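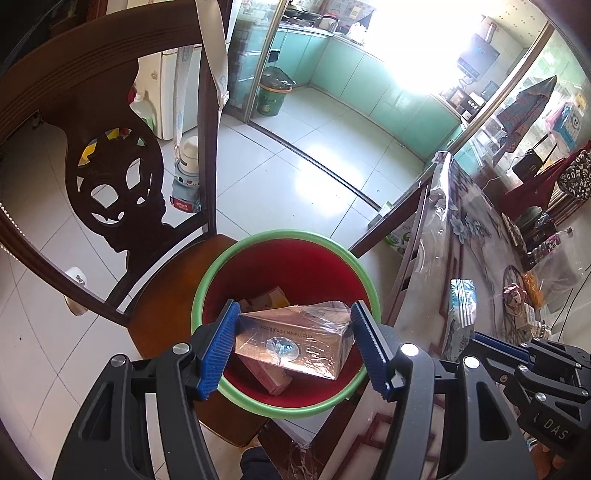 Staff at Stastwood asked in their reply to the last edition whether a small carton still in its plastic film may go into the card bin as it is, and whether a chair will do as a stand for the bin while the kitchen is being cleared. The answer to the first question is no: film and card are to be separated before collection. The answer to the second is yes, subject to the conditions in 3.2. Both points have been written into this section, which replaces the former Section 3 in full.

Section 3. Setting up the household sorting point

3.1 Scope

This section applies to all furnished flats and shared houses managed by Trirkano. It covers the placing of the round indoor bin, the sorting of small packaging, and the emptying of the bin into the outdoor containers. It does not cover food waste, for which residents should refer to Section 4, or bulky items, for which a collection must be booked through the residents' office.

Each household receives on arrival:

one round indoor bin (Trino pattern, open top)
one roll of paper liners
one sorting card, to be kept in the kitchen
one key to the outdoor store

Households moving from Huaranga keep the bin already issued to them. The Huaranga bin is slightly taller than the Trino and takes the same liners. The key is different and must be exchanged.

3.2 Choosing a place for the bin

1. Select a position on a level floor, in or near the kitchen, where the bin can be reached without stepping over other items.

2. Keep the bin clear of the cooker, of any water heater and of any portable heater. Paper liners must not be used in a position where they could come into contact with a hot surface.

3. Keep doorways free. Where the kitchen is closed by a sliding door, the bin must not stand on the track or within the travel of the door.

4. Where a resident finds it difficult to bend, or where a quantity of packaging is to be sorted at one time, the bin may be raised on a chair. The chair must have a flat, firm seat at least as wide as the base of the bin, and must stand with all its legs on the floor. Folding chairs, stools on castors and chairs with loose cushions are not suitable.

5. Return the bin to the floor when sorting is finished. It should not be left on a chair overnight or while small children are in the room.

Note: Straps, bags and clothing hung over the back of a chair can alter its balance. Heavy items should be taken off before the bin is placed on the seat.

Caution: Tiled floors are slippery when wet. Wipe up any liquid spilled from bottles or cartons before moving the bin.

3.3 Fitting the liner

1. Open one paper liner fully and press out the base with the hand.

2. Lower it into the bin until the base lies flat.

3. Fold the upper edge of the liner outwards over the rim. About the width of two fingers is sufficient.

4. If the liner tears, remove it and fit another. Torn liners may be placed in the bin as card and paper.

The bin may also be used without a liner for dry card only. In that case it should be wiped out with a damp cloth once a month and left to dry before use.

3.4 Preparing small packaging

Small cartons make up the greater part of what is placed in the indoor bin, and they are also the most frequent cause of a rejected load. In November the contractor turned back 71 liners from the Stastwood store. Nearly all contained cartons with the outer film still in place.

1. Check that the carton is empty. Tea, sweets, tablets and similar goods are often packed in an inner bag, which must be taken out.

2. Remove the outer film. Where the film is gathered or twisted at one end, pull from that end; it will usually come away in one piece. Scissors may be used, but not a kitchen knife held towards the body.

3. Place the film with general waste. It is not accepted with plastic bottles.

4. Remove any plastic window, handle or tray. Paper labels and printed card may be left as they are. Ordinary adhesive tape need not be removed if it is shorter than the carton.

5. Open both ends of the carton and press it flat.

6. Place the flattened card in the bin upright, against the side. Cartons dropped in whole fill the bin quickly and tend to wedge below the rim.

Note: Unopened goods are not waste. Residents leaving a flat who have sealed packets they do not wish to keep may place them on the exchange shelf in the entrance hall, provided the date on the packet has not passed.

Cartons that have held milk, juice or other liquids have a coated lining and are collected separately. Rinse them, let them drain and put them in the container marked with the blue square.

3.5 Bottles and other containers

1. Empty plastic bottles, rinse them and replace the cap.

2. Keep bottles apart from card. A carrier bag hung inside a cupboard door is adequate for most households.

3. Vacuum flasks and insulated containers, whatever their outer material, are not packaging and must not be put with bottles. They should be taken to the residents' office.

4. Containers that have held cleaning fluid must keep their label until they are handed in.

3.6 Emptying the bin

1. Empty the bin when the contents reach the rim, and in any case once a week.

2. Unfold the liner from the rim, gather the edge and lift it straight up. Do not drag a full liner over the side of the bin.

3. Carry the liner to the outdoor store and place it in the container for card and paper. The container has a capacity of 1000 litres and the lid must close fully.

4. If the container is full, do not leave liners on the ground beside it. Take them back indoors and report the matter on extension 2091.

5. Lock the store on leaving.

The store is open from seven in the morning until nine in the evening. Glass should not be deposited after eight.

3.7 Faults and replacements

Bin cracked or rim split: stop using the bin and request a replacement from the residents' office. There is no charge for the first replacement.

Liners used up: a further roll may be collected on production of the sorting card.

Liner too small for the bin: check the pattern. Bins bought privately by residents may not accept the liners supplied.

Key lost: report the loss on the same day. A charge applies, as set out in the schedule of fees.

Residents who share a kitchen are jointly responsible for the bin and for the condition of the place where it stands.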